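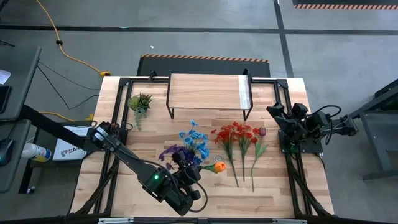

Fake flowers get a bad name, and I think it's mostly the fault of whoever crammed them into the vase. I have been putting together artificial arrangements for the hall table for more years than I care to say, and the best habit I ever picked up is to lay every stem down flat on the table before a single one goes in. A butcher-block top is lovely for this, as the plain wood lets you see the colors properly. Put your reds next to each other, the way the two red sprays and the pinkish-red tulip are lying side by side, and keep the blue and the deep violet together a little way off, with one orange tulip near them to warm things up. A green succulent with trailing stems is worth having too (I tuck mine in last, over the lip of the pot, and let it hang).

Home | Kitchen | Around the House | Crafts | Garden | Contact

Now for the dust! I do mine every other Friday with a soft paintbrush, starting at the petals and working down. If they've gone really grimy, swish them in a bowl of cool water with 2 drops of dish soap, then stand them upside down in the drying rack overnight. Try one leaf first, though, as some of the cheaper dyes will run, and I once turned a whole sinkful pink.

Stems always come too long. Hold one against the outside of the vase, bend it where you want it to end, and cut there with wire cutters, never your good scissors. Mine are the little Barbier ones and they've been through everything. Save the offcuts, too, they're perfect for propping up a droopy tulip.

For storage I use a long gift wrap box with tissue between the layers, and it lives under the bed until March.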